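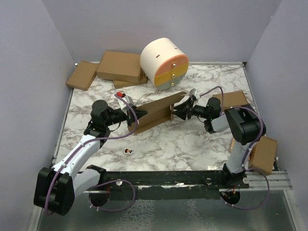 Cardboard is one of the most common materials in the world, and it begins as wood. Most of the boxes that come to your door started out as trees or as older boxes. It is light and cheap, and it can be strong if you know which way to fold it. A flat sheet is easy to bend, but once there is a crease down the middle it becomes harder to bend across that crease. The folded brown piece held up over the marble-patterned tabletop has been bent into a shallow V, like a trough or a very wide gutter. A shape like that can reach across a gap better than the same sheet lying flat.

What is inside cardboard?

There are two main kinds. The first is a single thick sheet, like the kind used for cereal boxes. It is often called paperboard. The second is corrugated cardboard, which is used for shipping boxes. Corrugated means "wavy." It has two flat outer sheets with a wavy sheet glued between them. The waves are called flutes. If you look at the cut side of a shipping box, you can see them as a row of little arches.

Arches are good at holding up weight. Builders have used them in bridges for more than 2000 years.

Why does a fold make it stronger?

Hold a sheet of paper by one short end. The other end flops down. Now fold the paper in half the long way, open it partly so it makes a V, and hold it by the same end. It sticks out nearly straight.

The paper did not get any thicker. What changed is its height. When the sheet was flat, it was only as tall as the paper is thick. The V has two sloping sides, and for the paper to droop, those sides would have to stretch or squash. Paper does not like to do either one.

Try it yourself

You will need two books of the same height, a piece of thin cardboard, and a handful of coins.

Set the books a little way apart and lay the flat cardboard across the gap. Add coins to the middle, one at a time, until it sags or falls. Write down how many it held.

Next, crease the cardboard down the middle, the long way. Press hard so the fold is sharp. Open it to a shallow V, set it across the gap again, and put your coins in the bottom of the V. If the sides spread out flat, put a small piece of tape across the top at each end.

You can also fold it back and forth like a fan — five folds is a good number to start with — and compare all three bridges.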